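3.2 Knitted covers in shared workrooms

The second group of fabrics in our study were rib knits. In a rib knit the columns of face and reverse loops are placed side by side, and this gives the cloth its large stretch in the width direction. When the cloth is pulled over a form that is wider than its resting size, the ribs open and the surface becomes more flat. When it is released, the ribs close again, but the return is rarely complete. The part that does not return is called here the residual growth, following the use of the word in our earlier report (Teixeira and Coelho, Section 2).

The yarns came from two mills, Bruline and Fahy. Both were dyed in dark shades, because the workrooms in Jirdale asked for covers which do not show dust and oil marks. Each cover was knitted as a tube and closed at one end with a simple hem. We cut 12 tubes from each yarn and left them flat for 40 hours before the first measurement. The tubes were then drawn over the forms by hand, always by the same person, as the speed of pulling has some influence on the result.

Dark ribbed cloth is difficult to judge by eye. The ribs can be faint even in good light, and a small change in their spacing is easily missed. For this reason we did not use a visual grade, as was done in the first part of the work with woven cloth. A white thread was sewn across the tube at two places, and the distance between the threads was taken with a steel rule.

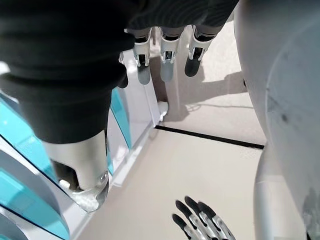

Textile Wear and Care Group, Vemitach Institute

Figure 4. Dark ribbed fabric over a long form, with bare polished metal beyond the end of the sleeve.

The place where a sleeve ends deserves more attention than it usually receives. The edge has no neighbour on one side, so the loops there carry the tension alone. In our tubes the residual growth at the hem was larger than in the middle for both yarns, and the difference became clear after the 6th wash. The Fahy yarn kept its shape better in the middle of the tube, but at the hem we could not find a difference between the two mills that we would trust.

A second matter is the rubbing of the edge against a hard surface. We expected that a smooth metal form would be kind to the yarn. This was true for the body of the tube. At the hem, however, small broken fibres were found after 248 cycles of pulling on and off, also on the smoothest form. Coelho proposed that the fibres are bent sharply over the end of the hem and that the smoothness of the metal plays only a minor part. We did not test this idea separately.

Washing was done in cool water with a plain soap, and the tubes were dried flat. Two tubes of the Bruline yarn were dried hanging by mistake and were left out of the averages. Their growth in length was roughly double that of the others, and the values are given in the appendix.

Contact: Lourenço Teixeira, Textile Wear and Care Group | © Vemitach Institute | Back to top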